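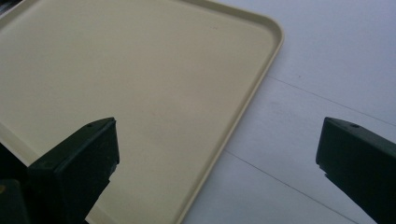

Trito vs. Gounder: hand-held gripper comparison
README, version 2
Last edited 5 July 2026

What's in it

427 short clips from trying out two sets of fingers, Trito and Gounder, on the same hand-held tool. You squeeze, the fingers close, the camera rides along behind them and judges you silently. Recording was done at the Durkstead bench by people who had been told it would be quick.

Fevex is the project name. It stands for nothing. We looked for something it could stand for and gave up.

Tasks

rim: pinch the raised edge of a tray and lift one side
flat: pick up something thin lying on cloth
slide: push a thin thing to an edge, then grab it
free: whatever the operator felt like, which was mostly more rim

Flat is the one you came for. A tray rim gives you a lip to close on. A thin disc on woven fabric gives you a very small edge and a surface that likes to bunch up when you scrape at it.

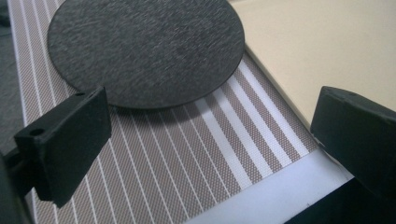 Our advice for flat is to come in low, touch the cloth with one finger first, and close slowly. Gounder puts up with a sloppy approach a little better. Trito is nicer to aim and less nice to everything after that. Neither one will make you look skilled.

Labels

Each clip has a task, a finger set, an operator number and a result: held, dropped, or "moved it." The last one was added after a long argument over whether shoving an object off the far side counts as contact. It does.

Known problems

15 clips have the wrong finger set in the label. They are listed in fixes.txt. We left the labels alone so older results still match.
14 clips start late, with the fingers already closing. Skip them if you care about the approach.
Operator 2 is left-handed and the numbers show it.
Exposure drifts when the view swings from dark cloth to a white tabletop. Locking it is on the list for October, as it was last October.

Use

Fine for comparing finger shapes and for training small grasp models. Please don't use the held rate as a product rating. It measures us at least as much as it measures the fingers.

Split by operator, and don't shuffle the clips first. Runs of the same task sit next to each other and look very much alike.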